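Stakinholm is a small set of greyscale print settings and paper profiles for people who make their own zines on an office laser printer. It began as notes for one newsletter, Navden, and grew when other people asked for the files.

Last changed 26/06/2024.

## What is in the folder

- `profiles/` – one profile per paper, named after the paper
- `curves/` – tone curves for light, normal and heavy toner
- `leemans/` – the older settings, kept for anyone still using them

All profiles assume pages exported at 300 dpi with no colour. Convert before you export. The printer's own conversion makes mid greys too heavy. 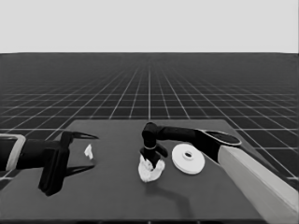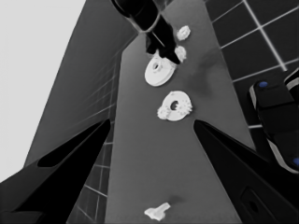
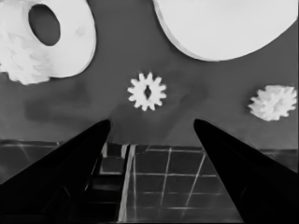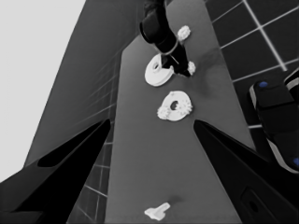 Toner coverage is the setting most people need to change first. The normal curve holds back solid areas at 70 per cent and leaves the lightest greys alone. Small white shapes on a mid grey ground, like the gear-shaped pieces on the tabletop in the third picture, need their soft shadows kept or they look pasted on. If yours vanish, go down to the light curve and print again. Very dark floors and large black areas may band on cheap paper whatever you do.

## Using it

1. Copy the profile for your paper into your layout program.
2. Pick a curve.
3. Print 2 test pages and leave them for 10 minutes before judging them.

## Known problems

The Omis paper profile is too dark in the corners. A new one is planned for October. Duplex printing is untested with the heavy curve.

## Licence

Free to use and change. Please keep this file with any copies.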